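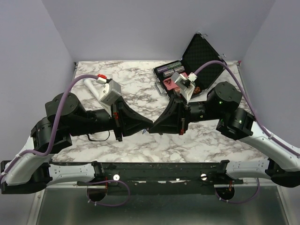

Figure 3. The two-arm cell during the battery packing task, with the foam-lined case open behind the right gripper.

4.2 The packing task and how the student teams approached it

By November the teams had worked through the single-arm exercises described in Section 4.1, and we felt they were ready for something that would ask both arms to share a table. The packing task grew out of a conversation with Innes Semple, who taught the Friday lab section and had been saying for weeks that stacking blocks was teaching our students a great deal about blocks and not very much about planning. What she wanted was a job with a container that had a lid, items that could roll, and enough clutter that a team would have to talk over the order of things before touching the controls. The black carrying case at the back of the table in Figure 3, with its egg-crate foam and its pair of cylindrical batteries, came to fill that role for the rest of the term.

Each team received a one-page task sheet giving the starting layout and the finished layout, and very little else. We left out any suggested sequence on purpose, and the students grumbled about this (as students will!) but they also filled their notebooks with sketches in a way we had not seen during the earlier exercises. A team was made up of two operators, one for each arm, and a caller who sat beside them and was not allowed to touch anything. Roles rotated after every block of attempts, so that each student spent time in all of the seats.

Over the course of the unit the teams recorded 1,176 attempts, each with a limit of 120 seconds. Attempts were logged with Silach, the small recording program written by an earlier group of students in the same course, and were reviewed the following week in a discussion hour that often ran well past its end. Achilleas Triantafyllou led most of these discussions and kept the written notes from which the observations below are drawn.

The most common difficulty, and the one that we had prepared for least, was crowding at the middle of the table. With the bases mounted at either side, the easiest reach for both arms is toward the center, and operators who were each doing something perfectly sensible would find their grippers nose to nose with only a narrow gap left between them, as in Figure 3. During the first sessions the usual response was for both operators to stop and wait politely for the other one to move, which used up a good part of the time limit. The Otholm team was the first to give the caller a fixed vocabulary for these moments, a short list of words for "hold," "back off" and "go ahead," and within two sessions the other teams had borrowed it, with their own variations and some friendly argument over who had thought of it.

A second difficulty had to do with the lid. Because the case sat toward the back with its lid propped upright, an arm coming in too low or too far back could brush against it. Several teams tried to solve this by slowing everything down, and that did help a little. The Moncrieff team went a different way and spent most of a session, about 30 minutes by Achilleas's notes, simply practicing the approach from above and to the front, without picking up anything at all. We were a bit impatient with them at the time and would like to record here that we were wrong to be, as their later attempts were noticeably calmer and their callers had far less to say.

We also noticed a change in how the students talked about the handover, where one arm brings an object toward the middle and the other is expected to take it or make room. In the early notebooks this step is described almost entirely in terms of the machine: joint limits, gripper width, the angle of the wrist. Later entries spend more time on the partner, and on what the partner could or could not see from the other chair. One student on the Haveck team wrote that she had stopped watching her own gripper and started watching the space beside it, and this remark was passed around the class with real affection.

The scoring sheets, which gave separate marks for completion, for contact with the case, and for communication between team members, are discussed in Section 4.3 together with the changes we made to them partway through the unit.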